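Pravine Publishes Chore Results, Asks Everyone to Keep Their Vacuum Cleaner 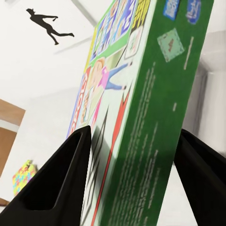 Can a robot tidy a house yet?

Parts of one, slowly, and with a person in the next room who hasn't made other plans.

BROVGATE, Apr 15, 2020 – Pravine today released the first results from Onia, its household chore software, which has spent the time since February putting away things that people leave out. Onia was tested in simulation on 145 tasks, from shelving board games to closing cabinets. It finished 100 of them without help. The company would like it noted that closing cabinets went very well.

Board games were harder. A box is wide, the lid is a separate object with its own opinions, and a grip firm enough to lift one can be firm enough to dent it. Onia was given up to 20 tries at each task and used all of them more often than its authors had hoped.

"We're asked every week when it will do the laundry," said Gadisa Fikre, who leads the Onia team. "I have started asking people when they will."

Pravine is also running a shop-floor trial with Hakim, a toy retailer, where the same software restocks 40 shelf positions after closing time. Noura Bitar, operations manager at Hakim, called the work "careful." Asked whether it was quick, she repeated that it was careful.

Onia is not for sale. The full task list, including the failures, is available from the Pravine press office on request.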